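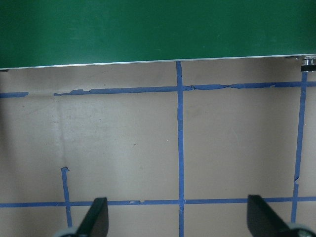
When the Siltberg Regional Enterprise Fund opened its first round of founder grants, the rules ran to a single page. The current edition is longer, and the fund's director, Dorottya Orbán, makes no apology for the additional reading. Applicants, she maintains, deserve to know in advance how their proposals will be judged and what will be required of them afterward.

The present round drew 54 applications, of which 13 have been recommended for support. Awards are paid in two installments, the second released upon receipt of an approved progress report. Founders must be residents of the region, and a company that has already accepted outside equity may apply only under the follow-on category.

"We are funding the period before a bank will return the telephone call," Ms. Orbán said. "Public money has a proper place in that period, provided the terms are clear."

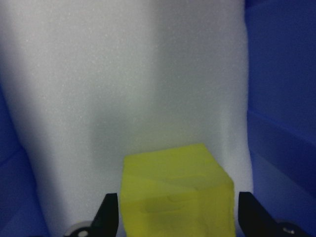
Terms and Their Critics

The terms have not satisfied everyone. Ilango Thomas, whose firm Rutum received an award in an earlier round, considers the reporting schedule too heavy for a company with two employees. His first report took the better part of February to prepare, and the second installment arrived after the supplier's invoice it was intended to cover.

Zuzanna Wróbel, who reviews applications for the fund, accepts the criticism in part. Reports may now be filed on a shorter form, and receipts need be attached only for purchases above the stated threshold. She does not favor removing the reports altogether. Several founders, she noted, had first recognized a shortage of cash while completing one.
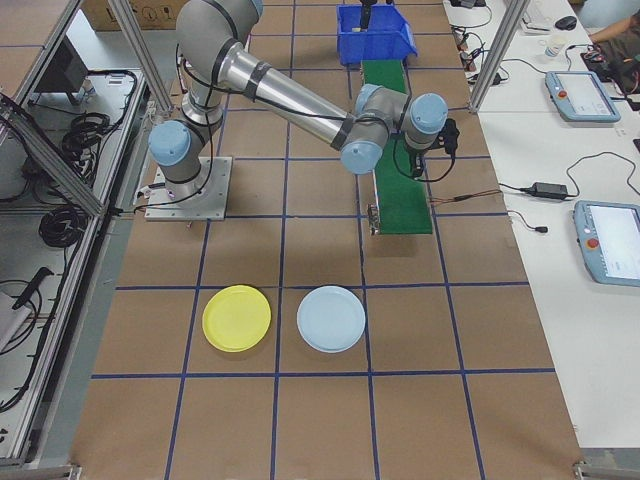
The Incubator Question

A separate matter is whether grant recipients should be obliged to take space in an incubator. The fund's partner, the Hegedűs Center, offers desks, legal advice and monthly sessions with mentors. Its manager, Dénes Hegyi, would prefer that attendance remain voluntary, and the revised rules adopt his position. Recipients who decline a desk will still be assigned a mentor for the first year.

Applications for the next round close on Jun 23, 2018. Forms may be obtained from the fund's office in Siltberg.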